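Prillby
Home Diary Older entries Letters About
Search this diary Type and press enter

December 25, 2023

Alasdair Leckie maintains that a table can be cleared in 300 seconds. He read it somewhere, or heard it on one of his walks, and he has been repeating it since August as if it were a law of nature. Start at one end, touch each thing once, don't stop to think. I have my doubts about any method that depends on not thinking.

Still, I said I'd try it today, mainly so that I could report back that it was rubbish. Abrehet had gone up for a lie-down and Henok was on the phone to his mother, so there was no one to see me setting the timer on the cooker.

The trouble starts with "touch each thing once". Touch it and put it where? A paper cup is easy, it goes in the bin, except that Abrehet rinses hers and uses them again for seedlings, so it doesn't go in the bin, it goes on the draining board, where it becomes somebody's problem tomorrow. A mug needs washing. Wrappers are rubbish, fine. But a cardboard box? Harish breaks his down flat the minute they're empty. I keep mine, because the one time I didn't I had to pay to send a parcel back to Itton in a box I'd bought specially.

And bottles. I don't believe in the rule that you can judge an evening by the bottles, but I do notice who never carries one out to the recycling.
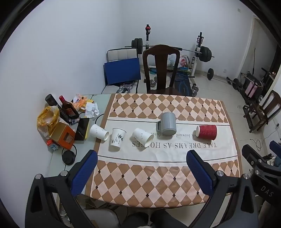 I'd got as far as the wrappers when the timer went. So much for Alasdair. He'll say I stopped to think, and I did, mostly about that tablecloth, which tells us to take dreams as horses. I have eaten off those words for months and I still couldn't say what they want from me. Ride them? Feed them? Mitiku thinks it's a bad translation of something rather fine. I think somebody needed to fill a gap between the diamonds. It doesn't reach over all of the glass either, so there's always a cold green strip showing down one side, and I'm told this can't be helped.

Finished the rest at my own pace with the radio on. Abrehet came down and asked why the oven was beeping.

Leftovers for supper. Must ring Harish about the chairs.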